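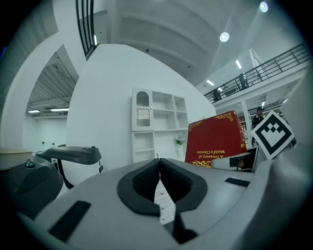
The Hum at the Fulton

The load-in door at the Fulton measured 34 inches across, and the rack case measured 33. Danica Krasniqi had the first number from the venue's tech sheet and the second from her own tape, and she had driven from Tranville that morning believing both. The tech sheet did not mention the hinge.

She took the door off. It was a steel door with three lift-off hinges, and the pins came up with a screwdriver and a mallet. Gun-woo Seok held the top edge while she worked on the bottom pin. He was the headliner, and the support act too, in a sense, given that the support act had gone home from Tranville with an ear infection and he had agreed to play its half hour as well as his own.

"What do I play for the first set?" he asked.

"Anything that's not in the second."

"I only know the second."

She got the pin out and they walked the door to the wall.

The Fulton held 359 standing. It had been a feed store and then a roller rink, and the stage had been built across the end where the rental counter used to be. The floor was still rink maple under a coat of gray paint. The ceiling was a barrel vault, plastered, and it focused at a point four feet above head height and two-thirds of the way back. Danica clapped once from the stage lip and heard it come back, then walked to the mix position and clapped again and heard it come back twice.

The house engineer was not in the building. He had left a note on the console, taped over the meters, with the Wi-Fi password and the words "left sub OK now." The console was a 24-channel analog desk older than the note's handwriting suggested its author was. Channels 9 and 17 had tape across the faders. She moved the tape on 9 and pushed the fader up and got a sound like cloth being torn, and put the tape back.

The input list for Seok was short:

1 Vocal
2 Guitar, direct
3 Guitar, mic
4 Flonder left
5 Flonder right
6 Floor tom
7 Talkback

The Flonder was a chord organ in a suitcase. There had been one production run, in a factory that also made hair dryers, and the blower inside it had come from the other side of the building. It drew air across a set of brass reeds. Two contact pickups were screwed to the reed block, and these had been Danica's idea, eleven shows into the tour, after a microphone on the grille had picked up mostly fan. The pickups got the reeds and very little of the blower. They also got anything that shook the stage.

Tonight was show 22, the last one. The van's trip meter had read 1,506 miles when she parked.

She ran the stage lines in the order she always ran them, power first, downstage to upstage, signal second and crossing power at right angles where it had to cross. She put the guitar amplifier on a folded moving blanket. She placed the Flonder on its stand at stage right, plugged it in, brought up channels 4 and 5, and heard a hum.

It was not loud. She muted 4 and it dropped. She muted 5 and it went away. She unmuted both and went to the stage and switched the Flonder off at its own switch, and the hum stayed. She unplugged the power cord from the wall and it still stayed. She pulled the signal cables from the Flonder's jacks and it stopped.

"Ground?" said Gun-woo. He had been touring long enough to say it.

"It's not 60. It's higher."

She played a tone from her phone through the talkback and slid it up until the beating slowed and stopped. The phone read 100. She wrote it on the tape strip above channel 4. Power-line hum in that county came at 60 cycles and its double at 120. Nothing in the building should have been producing 100.

She swapped the cables, and then the direct boxes. She moved the Flonder to stage left, and the hum fell by half. She moved it to center and it fell further. She moved it back to stage right and it returned to where it had been, and when she laid her palm on the stage deck beside the stand she could feel it, very faint, the way one feels a refrigerator through a kitchen floor.

"It's mechanical," she said. "Something's shaking the deck."

Gun-woo put his own hand down. "I don't feel anything."

"Take your boots off."

He took his boots off and stood in his socks. After a while he nodded, but he was a polite person and she did not treat it as confirmation.

There was a hatch at the back of the stage, under the drum riser. They slid the riser forward. Danica went down with a flashlight. The space below was three feet high, framed in doubled two-by-sixes, and it still had the rink counter in it. The builders had not removed the counter. They had cut it down and used it as a bearing wall. There were size numbers stenciled on the shelf edges, and a single brown skate lay in the slot for 11. Behind the counter, bolted to the same post that carried the stage-right corner of the deck, was a motor the size of a loaf of bread with a belt running up through a hole in the wall.

She followed the belt with the light and then came out and followed it from the other side. It drove an exhaust fan. The fan had been put in for the rink, and the motor ran off a small drive box with a dial marked from 0 to 10. Someone had set the dial between 6 and 7 and painted over it.

"Can we turn it off?" Gun-woo said.

"It's the only ventilation."

"For one set."

"Two sets."

He sat down on the lip of the stage and put his boots back on. It was ten past four. Doors were at seven.

She listed the options on the back of the input sheet. Turn off the fan and fill the room with people: no. Change the fan speed: the dial did not turn, and if it did she would own whatever happened next. Move the Flonder to stage left: the vocal mic was there, and the lamp, and Gun-woo played the thing with his left hand while he sang, so all of it would have to be mirrored and he would spend the last show of the tour reaching the wrong way. Notch filter at 100: the lowest note on the Flonder that he used was a G, at 98. She underlined that one.

"How many songs use the low G?" she asked.

"All the ones people come for."

"How many is that?"

He thought about it longer than she had expected. "Two," he said.

Isolation was the remaining choice. The deck was moving, so the stand was moving, so the reed block was moving. She needed something soft between the stand and the deck, soft enough that the pair of them would bounce together at a rate well under 100. The moving blanket did nothing useful. Folded four times it did a little more. She tried two yoga mats from the van, a couch cushion from the green room, and the foam from the lid of the microphone case. The cushion was the best of these, but the stand leaned on it, and when Gun-woo pressed a chord the whole instrument bowed toward the audience.

At five-twenty she went out to the van and let the air out of the spare bicycle tubes. Gun-woo had carried a bicycle on the rear rack for the entire tour and had ridden it twice. She put a little air back, just enough to make them round, then laid one tube flat on the deck, a square of plywood on top of it, the second tube on the plywood and a second square on top of that. She set the stand on the stack and strapped it down with a ratchet strap, loose. She brought up channels 4 and 5.

The hum was there if she put her ear to the monitor. At the mix position it was under the noise of the desk.

"Play the G," she said over the talkback.

He played it. The Flonder rocked a quarter inch and settled. The note came out of the left side of the system and then the right, and then from the ceiling two-thirds of the way back.

"It moves," he said.

"Does it bother you?"

"It's like playing on a dock." He played the G again, and then a chord over it that she did not know, and then another one. She checked the set list. It was not on there.

"What's that?"

"First set," he said.

She turned the vocal up 3 dB and let him go on. He went around the figure four times and changed the last chord on each pass, and on the fourth he stopped pressing and listened to the blower run. She marked the gain for 4 and 5 on the tape, crossed out the 100, and set the high-pass on the guitar mic, which she had meant to do an hour earlier.

At six the house engineer came in through the opening where the door had been. He looked at the door against the wall, then at the riser, which was still out of position, and then at the bicycle tubes.

"Left sub's OK now," he told her.

"I saw the note."

"You get the hum?"

"Yes."

"Everybody gets the hum," he said, and went to count the bar float.

Danica slid the riser back over the hatch. She put the pins on top of the rack case where she would find them at load-out, and went to ask someone whether they wanted the door back on before seven or after.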